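Linport opens two new collection points for plastic bottles in Clernthorpe

CLERNTHORPE, 20/11/2018 – Linport, the local company for household waste and recycling, is opening two new collection points for plastic bottles in Clernthorpe. The first is located next to the bus station, and the second is on Dunstan Road, behind the public library. Both are open to all residents, and the use of them is free of charge.
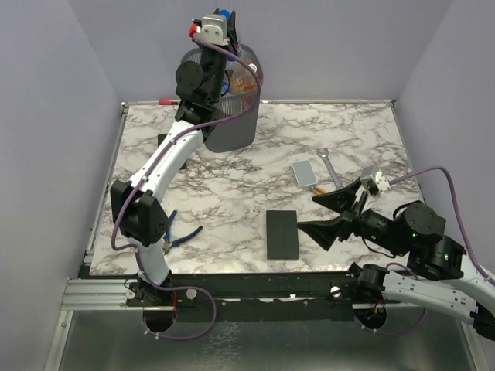 Reading time: 3 minutes

Until now, residents who wanted to bring their bottles separately had to go to the main yard in Cavitz. For people without a car this was a long trip, and the bus to Cavitz does not run in the evening. In September, Linport invited residents to write to the company about what keeps them from recycling more at home. The distance to the yard was mentioned very often in the letters. Many people also wrote that they are not sure which plastics are accepted.

"We read every letter, and we understood that we should come closer to the people," said Kyrylo Onyshchenko, head of collection services at Linport. "A person who carries one bag of bottles should be able to leave it on the way to work. It should not take half of a free day."

The new points accept drink bottles made of clear or colored plastic. Bottles should be empty, and it is enough to rinse them with a little cold water. Labels can stay on the bottle. Caps can also stay on – the sorting line in Cavitz separates them later. Bottles for cooking oil, paint or motor oil are not accepted, and neither are yogurt cups, plastic bags and food trays. Residents can bring these things to the main yard as before.
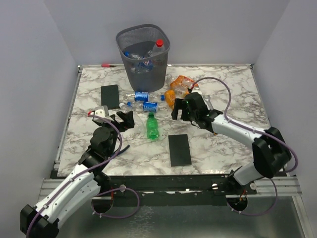
Empty drink bottles, with labels and caps, can be kept in a simple basket until the next visit to a collection point.

Linport asks residents to keep bottles apart from the kitchen waste already at home. Food remains make the plastic dirty, and a dirty load must often be refused. A separate basket or a strong paper bag near the kitchen door works well for most families. Large bottles can be pressed flat before they go in the container, but this is not required.

The containers will be emptied three times a week. In summer, when more drinks are sold, this will be increased to four times. If a container is full, residents are kindly asked not to leave bags on the ground beside it. They can call the phone number printed on the lid, and the driver will include the point in the next tour.

Preparation of the Dunstan Road point took around two months. The ground had to be made level, and a new lamp was put up so that the place is well lit in the evening. Neighbors had asked for quiet hours, and Linport agreed to this request. Glass is therefore not collected there, and the truck does not come before eight in the morning.

"I know that some neighbors were worried about noise," said Mr. Onyshchenko. "I invite them to tell us how it goes during the winter. If something must be changed, we will change it."

The yard in Cavitz keeps its present opening hours. A leaflet with the list of accepted plastics is available at the library, at the town hall and from the drivers.

About Linport
Linport collects household waste, paper, glass and plastic in Clernthorpe and the nearby villages. Its main yard and sorting line are in Cavitz.

Press contact
Kyrylo Onyshchenko
Linport, Collection Services, Cavitz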